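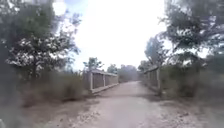
Can a machine do the chores around a house or a small shop yet? Some of the floor work, and a bit of fetching and carrying where the ground is kind to it, but very little that calls for hands.

Print | E-mail this message

From: Judit Kocsis
To: Chores list
Re: Re: are we there yet?

Gizella Bárány wrote:

> My sister in Paredes says her floor machine does the whole downstairs and
> she hasn't touched a broom since March. Meanwhile at the shop I still fold,
> sort, wipe and lug everything myself. Is anybody on the list getting real
> work out of one of these things, or is it all videos? And what about
> outdoors? I'd pay good money for something that would take the bins down
> the lane and bring the parcels back.
>
> Gizella

Hi Gizella, hi all,

Your sister isn't fibbing! Mine does the kitchen and the hall every night and I love it dearly, but I do have to pick up the socks and lift the chairs first, so I'd call it half a chore. The other half just moved to me and got a new name. (Emiliano says the same about his dishwasher, but he says that about everything.)

On folding – I went to see the arm they've got at the Florken workshop, the one Finlay Rutherford keeps writing to us about. It had a stack of 22 shop towels to get through. It did fold them, and quite prettily too, but it took 61 minutes, and Finlay had to step in 2 times when a corner got tucked under. I could do that stack during the weather report. Still, a couple of years ago it couldn't have picked the first towel up, so I came home more cheerful than I went.

Now your lane. I think outdoors is a funny mix, easier than a kitchen in some ways and a good deal worse in others. There are no chairs and no socks, and nobody minds if it bumps a bush. But a dirt track hasn't got a proper edge. You and I know where the sand stops and the grass starts even when the two run together, and we know a clump of dry grass is fine to step on and a rock isn't. Then you've got shade, and dust, and loose gravel under the wheels, and maybe a little bridge.

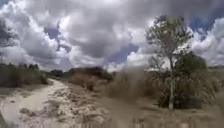
And after all that driving it still has to do the thing you bought it for, meaning get hold of a bin by the handle, or pick up a parcel somebody left leaning on a post. That's where I'd hold on to your money. Getting down the lane and back I can believe in. The picking up at the far end I'd want to see with my own eyes, on a windy day, with an awkward parcel.

Valentina Urrutia was talking about trying a plain cart at Heka, one that only follows you and carries. No arm at all. She has over 100 yards between the store room and the packing bench and she's sick of walking it with her arms full. I'd start with something like that if I were you – you load it, it rolls, you unload it. Valentina, are you reading this? Did you ever get a price?

I'm at the Grisau shop most afternoons until four if you want to call and talk it over.

Judit

Print | E-mail this message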